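Search this site Go

Let your old computer get old

My desktop tower has been slowing down since August, and everyone I know has the same advice: buy a new one. Vibeke Snorradóttir, who I share an office with in Numham, even sent me a link. It was 608 dollars! For email and spreadsheets!

I say open the thing up first. People get so nervous about the processor, and half the time what it wants is a good cleaning and fresh paste. Old thermal paste is ugly stuff – cream-colored smears, brownish streaks near the corners – and it puts folks off.

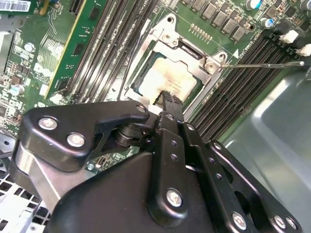
OPINION

Ugly wipes off, though. I've kept four towers going this way, and I'm no technician (I once lost a screw in my own sleeve).

What I love about a big old case is the room. Lay it on its side and there's the whole board, with memory slots you can reach

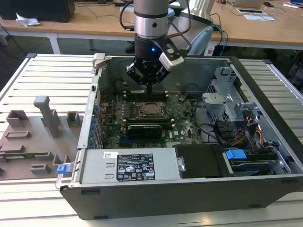 and blue plastic tabs that practically beg you to pull them. Try that with a skinny new laptop – you'll be there all night with a guitar pick and a bad temper.

So I wrote back to Vibeke and said no thanks. The 400 I'd set aside is going toward a better chair.

6 comments · 4 shares

Contact us | © Numham Brikau | Back to top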